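Speaker notes – "Reading a contract before you sign it"
Prandside evening talks, 20 Jun 2018

Slide 1 – Welcome
Good evening and thank you for coming. I will speak for 40 minutes and then we take questions. Please stop me if I speak too fast. English is my third language and I hurry when I am nervous.

Slide 2 – Why this subject
Tell the story of my first rental contract. I signed it in a kitchen, standing up, with the landlord waiting. The notice period was on the back side. I paid two extra months for an apartment where I did not live any more.
(Pause here. People usually laugh a little.)

Slide 3 – What a contract is made of
Names of the parties. What each one gives. How long it lasts. How it ends. Most of us read the price and the start date, and then we look for the place to sign. Ask the room: who has read the whole contract of their phone? Wait for hands.

Slide 4 – The ending comes first
My advice is to read the part about ending before anything else. Look for the words "renewal", "notice" and "termination". Use the Stindia gym contract on the handout. The fee is 153 for the season, which is clear on page one. The fee for leaving early is 200, and it is in paragraph nine.

Slide 5 – The space between two sides
Speak slowly here. Each party comes with its own idea of what was agreed, and the paper has to cover the distance. If something was promised by mouth, ask to have it written – one line is enough, with both signatures.

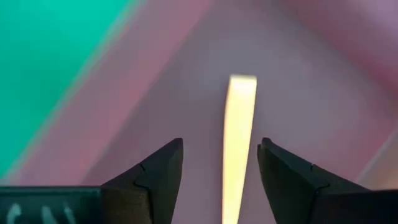 Slide 5: Two sides, with a wide gap between them.

Slide 6 – Words that should slow you down
"Reasonable", "from time to time", "at our discretion". These words are not always bad, but they leave the decision to one party. Show the Tolurer internet contract, where the monthly price can be changed "from time to time". Ask what the audience would write in this place. Good answers so far: once a year, with a written letter, with a right to leave.

Slide 7 – How to ask for a change
Be polite and be exact. Say which paragraph and give your new sentence. Read aloud the email to the Bạch language school (it is printed on the back of my notes). They changed the refund rule the next morning.

Slide 8 – At home
Keep a signed copy of every page. Write the last date for notice in your calendar. I do this each January for all my contracts, with a cup of tea, and it takes one evening.

Questions
If somebody asks about a personal case, explain that I am not a lawyer and give the sheet with the advice offices. Collect the handouts at the door.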